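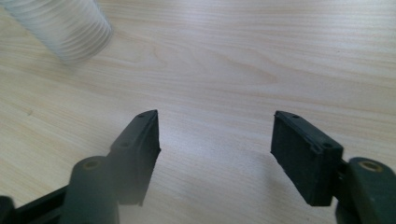 A member of the Osard reading room wrote in to ask whether a finished table must be sanded before it is waxed, as the old care sheet seemed to require it. It need not be. The instructions were revised in November and now apply to all light-colored wooden tables in the Emedmont and Paterson buildings.

Before you begin

Remove books, cups and cables from the surface. Open at least one window. You will need two cotton cloths, a bowl of lukewarm water, mild dish soap and one tin of Prarura paste wax, stock number 199.

Cleaning the surface

1. Wipe the table with a dry cloth, following the grain.
2. Add a few drops of soap to the water. Dampen the second cloth and wring it out firmly.
3. Clean one section at a time and dry each section before moving on.
4. Leave the table uncovered for 20 minutes.

Rings left by drinks should be treated at this stage. Rub the mark gently with a small amount of wax on a folded cloth. If it remains after a second attempt, report it to the Facilities Desk. Do not use bleach, vinegar or scouring pads.

Applying the wax

Take up a thin layer of wax and work it along the grain. Edges require less than the top. Allow the wax to haze, then buff with a clean cloth until it no longer feels tacky. Tables waxed before 11 a.m. may be returned to use at 2 p.m. the same day.

Wax should be applied twice a year. Tables marked with a green tag have an oil finish and are covered on a separate sheet, available at the Paterson front counter.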